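Filed under: Staff Information > Kitchen & Pantry > Automation

Overhead arm: questions from the pantry teams

We put these answers together after the April staff meetings at Clormont. They cover the arm that will do table clearing and put-away in the pantry, and what it means for your shifts. If your question is missing, send it to Muireann Ó Conaill in staff relations.

Is anyone losing their job over this?

No. The pantry at Clormont has 16 people on the rota and will have 16 after the changeover. What changes is the mix of tasks. Sorting and put-away take up a large part of the late shift now, and most of that will move to the arm. Prep, service, deliveries and the dish room stay with people.

What will the arm do?

Its job list is short. It picks up mugs, plates, bowls and small food items from the table, puts them into a crate or a drawer, and opens and closes the drawer. It won't wash anything and it won't handle knives or glass. Our supplier, Sukomis, builds each task in simulation first, using a model table with the same sort of clutter we leave at the end of a shift.

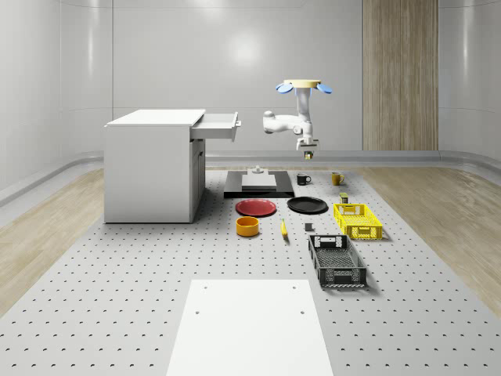 The simulated work comes first so that mistakes get made in software and the crockery survives. Once a task passes there, it goes to the test bench at Zuvdale, and only then to us. A task has to run 100 times on the bench without a person stepping in before Sukomis will release it.

Why is the arm mounted overhead?

Floor space. A floor-standing arm would have blocked the aisle between the table and the dish room, and two carts already have trouble passing there. Hanging it also keeps the cables out of the way of mops.

Will I have to work next to it while it is moving?

No. When someone steps inside the marked floor line, the arm stops and stays stopped until it is restarted from the panel. Please don't step over the line to grab "just one mug." Press pause, wait for the light to go steady, take what you need, step back out, press resume.

Do we have to lay things out in a certain way?

Less than you might think, but some habits will help:

- Don't stack plates. Set them flat and side by side.
- Leave mugs upright.
- Keep the crates on the table and keep them open.
- Don't put paper, cloths or phones on the table. The arm hasn't been taught any of them.

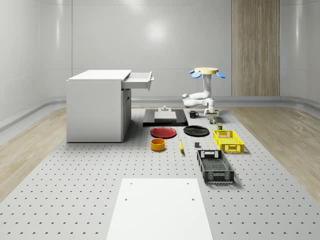

Simulated table: gripper low over a small multicolored object, cabinet drawer open.

Who decides what it learns next?

The shift leads send a list to Silvan Haslinger, who runs the project on our side, and he takes it to Sukomis. The late shift has asked for cans to be sorted by type. The early shift wants fruit kept out of the crockery crates. Both are on the list — neither has a date yet.

What training do I get, and is it paid?

Everyone gets 12 hours, all of it paid and all of it on shift. The first part is on a screen, where you watch simulated runs and learn to tell a normal pause from a fault. The rest is at the table with the pause panel. Groups start on a Monday and are posted on the board by the time clock.

What is Nimri?

Nimri is the program on the tablet next to the panel. It shows the current task, the last fault and the name of whoever last pressed resume. You can use it to report a problem in plain words. You don't need fault codes.

Does it record us?

The cameras point down at the table. Footage is kept for 20 days so faults can be looked into, then deleted. It can't be used for timekeeping or discipline. That is written into the site agreement, and Muireann has copies.

What happens when it drops something or gets stuck?

Press pause, clear the table by hand as you do now, and enter it in Nimri. You won't be held responsible for anything the arm breaks. If it faults twice in one shift, leave it off and let the day lead know. The work then goes back to the old method for the rest of that shift, and the lead can call in cover.

Can I see the simulated runs before my training?

Yes. They are on the break room screen between 2 and 3 p.m. The views change from run to run, and some look from the far side of the table toward the cabinet, which is a useful angle for seeing how the gripper lines up.

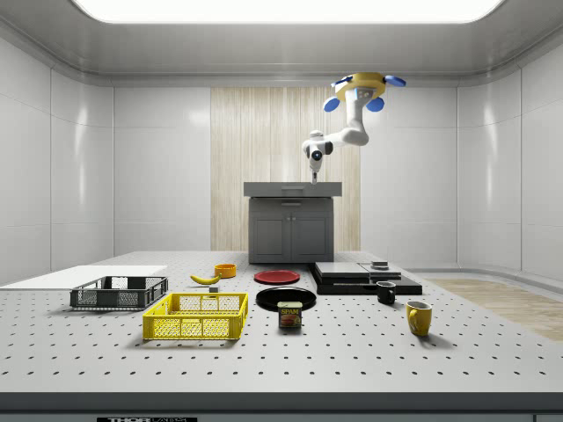
Pay and grades

Will my grade change?

Anyone who finishes the training and agrees to act as panel contact on their shift moves up one step. You can turn the role down and keep your present grade and hours. Applications go through your shift lead.

I don't want to work with it at all. Is that possible?

Talk to Muireann. There are places in prep and deliveries, and requests made before the changeover will be looked at first.

3 comments | 12 shares

Contact: Staff Relations, Clormont | © Clormont | Back to top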